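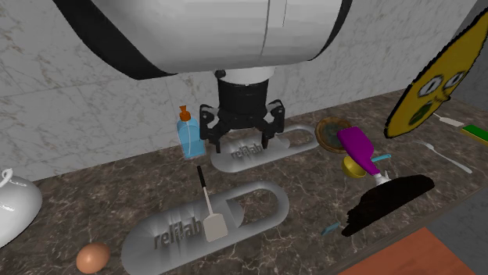

plumbline_k wrote:
I'd hold off paying for the full Funo licence until you've tried the trial on your own machine. The kitchen pack is decent, but the physics settings it ships with are not what I'd call ready to use.

torquewrench2
That's more or less why I started the thread. We're looking at the kitchen pack to practise pick and place before we let anyone near the real arm. Terkik want £1175 for the year, with Grekorbridge included so you can send the same moves to hardware. I've had the trial since June and I'm still undecided. Rendering is fine. The marble worktop looks good, and the raised lettering on the trays is proper geometry, so the fingertips do catch on it if you come in too low.

oddsock
How do the trays behave when you try to lift one? The slot looks like an obvious place to put a finger but I'd want to know how the collision shape is done. Plenty of these packs just fill the hole in.

torquewrench2
The slot is open, I checked with the collision view on. One finger in the slot and one outside works if you approach slowly. Come in at full speed and the tray skates off across the worktop.

plumbline_k
Friction. The default is far too low for everything in the pack. Raise it on the trays first, leave the egg alone, then do the sponge. Ours stopped skating after that.

mapledrawer
Disagree with plumbline_k on the defaults. We left them as they came and trained on them, and the grasps carried over to our own arm well enough. If you tune each object by hand you end up with a kitchen that suits your script and nothing else.

plumbline_k
You were picking up bottles and bowls though. Try a spatula. With low friction on a thin handle it turns in the grip every time.

mapledrawer
Fair point on the spatula. We took ours out of the set — not worth the bother for what we do.

oddsock
Does anyone use the clutter option? I can't tell from the product page whether it places things sensibly or throws them anywhere.

torquewrench2
It places them at random inside limits you set. I've got the brush overlapping the round disc and the spatula standing on the nearer tray, with the dark fuzzy thing towards the front of the counter. Good practice for the planner, less good if you want a tidy kitchen. You can fix an object in place and scatter the rest.

gridsquare
We went with Engelbrecht instead. Dearer, and fewer objects, but support answers within a day. With Terkik I waited 18 days for a reply about a licence key. Might have been bad luck.

torquewrench2
Useful, thanks. My two questions to Terkik took 3 days, so better than yours.

mapledrawer
Engelbrecht's gripper models are poor, for what it's worth. The linkages don't move, the fingers just slide in and out. In Funo the parallel gripper is modelled properly.

gridsquare
True of the old version. They changed it in version 2 and the linkages move now. I still wouldn't pay for it just for that.

oddsock
Has anyone here run Grekorbridge for a full day without it dropping? That's what would decide it for me. A simulator I can get elsewhere.

plumbline_k
Ours drops if the laptop goes to sleep, otherwise no. Use a cable, not the wireless.

torquewrench2
Cable here as well and no drops so far, but I've only done short runs. I'll leave it going overnight with the arm parked and post the log before the trial ends.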